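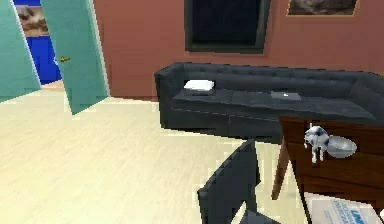

Figure 2. Robot camera view in the simulated living room used for the controller comparison. Targets in this room include the laptop on the sofa and the spoon on the table.

4.2 Controller comparison in furnished rooms

The tests in Section 4.1 used bare rooms with one object on a pedestal. Those rooms are useful for tuning but they say little about how a controller behaves when furniture limits where the base can stop. We therefore repeated the comparison in 17 furnished rooms from the Furnum set. All of the rooms are simulated, and all of the controllers received the same color and depth input at the same rate.

We compared two controllers. The first, Bundgaard, plans in stages: it picks a base position, drives there, stops, and then plans the arm motion from a fixed base. The second, Flikier, moves the base and the arm together and updates both at every control step. Both were run with the same arm model, the same two-finger gripper, and the same joint limits. Nakamura tuned the Bundgaard gains and Hafstein tuned the Flikier gains, and each was given the same amount of simulator time to do so. Neither set of gains was changed after the furnished rooms were opened.

The room in Figure 2 shows the kind of layout we had in mind. The sofa stands against the back wall and the table takes up the lower right of the view, with a dark gray chair in front. The laptop lies flat and closed on the seat, so a grasp has to come at a thin edge close to the cushion. The spoon is a different problem. It lies on the tabletop right next to a small animal figurine, and the two overlap slightly from this viewpoint. A controller that trusts the first mask it gets will often place the fingers across both.

Each trial began with the base at a random free pose in the room, followed by a target name. A trial counted as a success if the gripper closed on the named object, lifted it clear of the surface, and held it until the end of the trial. Contact with furniture was allowed below a force threshold (see Section 3.4). Contact above the threshold ended the trial. We ran 51 trials per controller in each room and used matched starting poses, so every Bundgaard trial has a Flikier trial that began from the same place.

Flikier did better on targets that sat well back on a sofa or a bed. With the base still rolling, it could trade a little forward motion for a better wrist angle, and it seldom ran out of reach. Bundgaard often chose a stopping point that looked fine on the floor map but left the elbow close to its limit. It then had to back out and choose again. These second attempts usually worked, but they took time, and several ended at the trial time limit.

The order was reversed for small objects on tables. Bundgaard was steadier here -- its base was not moving, so the depth estimate at the fingertips changed very little during the final approach. Flikier tended to drift sideways in the last part of the motion and clip the neighboring object. We saw this most with shiny cutlery. Reflections on the bowl of a spoon moved as the camera moved, and the tracked center of the target moved with them. Lowering the base speed near the target reduced the drift in a side test, but we did not include that change in the main results.

Chairs caused trouble for both. A chair back that rises into the lower part of the camera view hides the floor behind it, and a narrow gap in the backrest can let a patch of floor show through. In early runs the map builder marked such gaps as free space, and Bundgaard tried to plan the forearm through them. We fixed this by closing narrow openings in the obstacle map before planning. The fix was applied for both controllers, and all of the trials described in this section were run with it in place.

We also tried a second camera on the wrist, in the Pisudby mount. It helped Flikier on tabletop targets and made little difference to Bundgaard. The wrist view was not used for base motion in either case. Results with the wrist camera are kept apart from the main comparison and are given in Section 4.3.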